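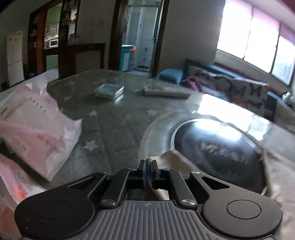 Ohemaa Atinga asked last week how other branches protect their tables on mending nights, and I said I would write up what we do at Kullholm. We stopped using bare tables in September, after an iron left a mark the hall charged us for. A quilted cloth under a clear cover has worked well for us. The one with the diamond pattern and the stars is dark gray-green, so dropped pins show up on it, and the clear layer on top wipes down in a minute. Do not iron on it. We keep a separate board by the wall for that.

The cover came off a roll and cost us 200 for the full length, shared with Stoston. They have enough left for two more tables if anyone wants it. Write to Gülizar Eren, not to me.

On the other point, I have put my answers under Ohemaa's questions.

On March 2019, Ohemaa Atinga wrote:
> Do you tape the cover down or leave it loose?

Clips, 5 to a table. Tape left glue on the legs and we spent an evening getting it off.

> Does chalk come off it?

Yes, with a damp rag. Wax crayon does not, or not all of it. Ask people to mark their hems on the cloth they brought.

> Are we still ordering thread with Miranda's group, and is it the same supplier?

Same supplier, Ruvar. The order number is 3053. Black and navy are in, the heavy beige is back-ordered — I would not wait for it if you have coats to finish.

Please send thread counts before the next order goes out. I still have nothing from the two northern branches.

Kullholm branch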